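Jan 22, 2019

Second club night of the term last night and I'm still picking bits of thread off my jumper, don't ask. There are 18 of us signed up now, which is more chairs than the room at Vasano can really hold, so anyone who came in after the bus got in had to perch on the windowsill.

For anyone new to this blog - I go to an evening robotics club, I'm not very good at it, and I write it all down so that I remember what we changed. We're getting ready for the Ekuvlow student challenge in July. Every team gets two arms and a soft material, and you have to come up with a folding task and show it working in front of judges. Our team is called Prultance (I voted against it) and we went for paper. Everybody else seems to be doing tea towels! Paper looks so easy when you're filling in the form. Then you get the arms near it and you find out that it slides, it springs back, and once it's got a crease in the wrong place it'll go there every single time.

So yesterday was all about the first fold. Pale blue sheet, flowery cover on the table, both arms in on it, and me on the controls trying to remember to breathe.
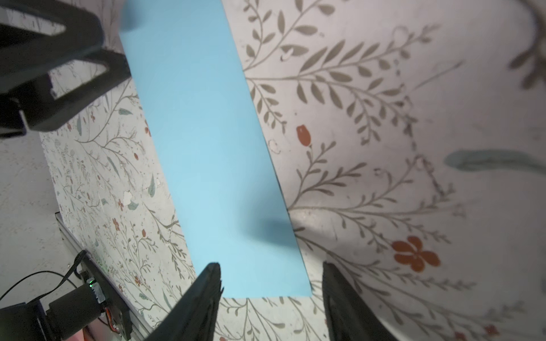 Why not just use one arm? One arm can lift a corner perfectly well, but the rest of the sheet tends to come along with it. With two you can hold one side still while the other does the folding, and the challenge rules want to see both arms working anyway.

Shaimaa Lahlou is our team lead and she's got far more patience than I have. Her plan for this term is that we drive the arms ourselves, by hand, again and again, and save each go so we've got something to train on later. She'd like 200 good ones before Easter. We have 7. I've got a spreadsheet going with a column for who was driving, a column for what sort of fold it was and a column headed "mood", which I'm told has to come out before we hand anything in.

The thing I struggle with most is how hard to close the fingers. Too gentle and the paper slips, too firm and you get a nasty pinch mark, and then that's another crease for it to bend along next time. I also keep coming in too steep. Shaimaa's advice was to bring the tips down almost flat and sneak them under the edge, and to slow right down for the last little bit. I did get better at it over the evening, I think, though my shoulders were up round my ears the whole time and I had to hand over after about 20 minutes.
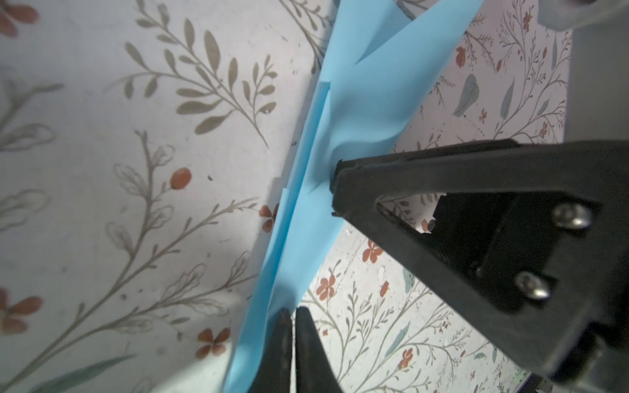 We also had a long chat about which paper to order. The Ó Dálaigh shop near the station does a slightly heavier one in the same sort of blue, and I reckon a bit more stiffness would help with the sliding, but it might make the second fold harder. Shaimaa wants to stick with what we've got until we can do the first fold reliably, so that we're only changing one thing at a time. She's probably right (annoying). I may buy a few sheets with my own money and practise folding them by hand at home, just to get a feel for it.

Next week it's my turn to drive first, and then we're meant to be starting on the write-up. The rules ask for two pages on the task and a page on safety, and so far I've got a title and a very nice font. If anybody reading has done one of these challenges before and has a safety page they'd be happy for me to look at, please leave a comment!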